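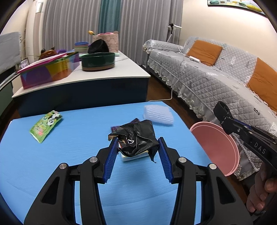

Thitima Yimyam 问，揉皱的包装袋和还要用的东西放在同一张桌上，应该先拿哪一个，她每次都是先拿碗，结果小袋子总是留到最后，又被压在别的东西下面。

Folari 桌面整理指南
第三章 小桌与台面的分开使用
二月　文：Usa Yimyam
阅读时间：六分钟

对 Thitima 的问题，本章的回答是：先拿包装袋。碗和盆比较大，容易看见，可以等。小袋子容易滑到别的东西下面，请在整理的开始就处理它。

本章适用于有两个平面的房间：前面一张小桌，后面一个比较大的台面。如果您家里只有一张桌子，请看第四章，做法不一样。

3.1 开始以前

请准备下面的东西：
Pastik 收纳盒一个（编号631，带盖）
装垃圾的袋子一个
干布一块，湿布一块
Nakpan 标签纸几张，和一支写在塑料上不会掉的笔

收纳盒打开盖子以后高度会增加。如果台面上方有吊柜，请量一下台面到吊柜的距离，少于47厘米的时候，盖子不能完全打开，这时请把盒子放在地上使用。

注意：不要把收纳盒放在小桌上。小桌是分东西的地方，盒子放上去以后就没有地方分了。

3.2 小桌上的东西

小桌只放现在正在分的东西。我自己的习惯是把零食袋、包装袋、水果的泡沫网套这一类轻的东西先集中到小桌，分完了再拿别的。

第1步　把皱的袋子一个一个拿起来，看下面有没有小盒子或者别的小东西。图中黑色的袋子下面就有一个白色和黄色的小盒或者小方块，只露出一部分。这样的小盒如果和袋子一起扔掉，以后很难找。

第2步　用手轻轻压袋子，检查里面有没有东西。有东西的放到左边，没有东西的放到右边。不要只靠眼睛看，皱的袋子看起来都差不多。

第3步　没有开封的零食，正面向上放平，例如印着熊猫的那一种，正面图案大，小孩自己也可以找到。已经开封的零食，请把口折三次，用夹子夹好，写上开封的月份。

第4步　泡沫网套请先决定留还是不留。要留的，一个套进另一个，放进收纳盒的角上。网套很轻，占的地方却不小，我建议留下的数量以够用一次买水果为准。不留的请按照您住的地方的垃圾分类规定处理。

第5步　盘子最后离开小桌。拿盘子的时候请用两只手，一只手托底，一只手扶边。

小心：不要让盘子长时间立着而没有支撑。立着的盘子碰到桌边会滚，特别是圆盘。如果需要立着放，请使用盘架。

3.3 台面上的东西

台面放大的、重的、或者每天要用的东西。请从后面往前面放，后面放高的，前面放平的。

第1步　先放碗。碗一个叠一个，大的在下，小的在上。颜色不需要一样，蓝色、绿色、粉红色叠在一起没有问题，但是大小差别很多的碗请分成两叠。

第2步　放盆。圆盆的底要全部在台面上，边可以靠近碗，但是不要压着碗。盆前面留一点位置，可以放扁平的东西。

第3步　长方形的盒子放在台面的一头。有盖的盒子请先把盖子盖平再往旁边推，盖子没有盖好的时候推盒子，里面的东西会卡在盖边上。

第4步　布袋和帽子这一类软的东西，请不要长期放在厨房用具旁边。整理的时候可以暂时放在台面后面，整理完以后拿回卧室或者门口。带有花边或者小花装饰的布袋，请把装饰的一面朝外，不然装饰会被压弯。

备注：我在 Edetine 的样板房间试过把软的东西先拿走再放碗，也可以，时间没有差很多。请选您觉得顺手的次序。

3.4 把东西放进收纳盒

第1步　盒子底部铺干布。

第2步　重的小东西放底下，例如小罐和小盒。零食袋放在上面，不要压。

第3步　玩具、小摆件请单独包一层纸。表面光滑的摆件互相碰到会有划痕。

第4步　贴标签。标签贴在盒子短的一边，不要贴在盖子上，盖子容易和别的盒子交换。标签上写种类就可以，比如“零食”“网套和袋子”，不用写每一件的名字。

小心：收纳盒装满以后不要只拉盖子搬动。盖子的扣不是提手。请用双手拿盒身两边的凹位。

3.5 擦桌子

小桌先用湿布擦，再用干布擦。深色或者鲜艳颜色的桌面上，水印比较明显，所以干布这一步请不要省。白色的台面相反，水印看不太出来，但是包装袋上的印刷颜色有时会留下痕迹，请看一看刚才放袋子的位置。

有痕迹的时候，用布沾一点温水和洗碗液，轻轻擦几次。请不要使用钢丝球。

3.6 常见的情况

袋子老是滑到地上：在小桌上铺一块薄的防滑垫，垫子比桌面小一圈。

分到一半要停：把左边和右边的两堆各放进一个碗里，不要混在一起。下次继续的时候从第2步开始，不用重新分。

收纳盒盖不上：多数是网套弹起来了。把网套拿出来，重新套紧，放到角上，再盖。

找不到小盒子：请先看垃圾袋，再看盆的里面和盆的后面。我家里两次都是在盆的后面找到的。

家里有很小的孩子：塑料袋和泡沫网套不要留在小桌上过夜，请当天放进有盖的盒子，盒子放在孩子拿不到的高度。

下一章说明只有一张桌子的时候怎样分区，需要用到第3.1节的标签纸，请不要用完。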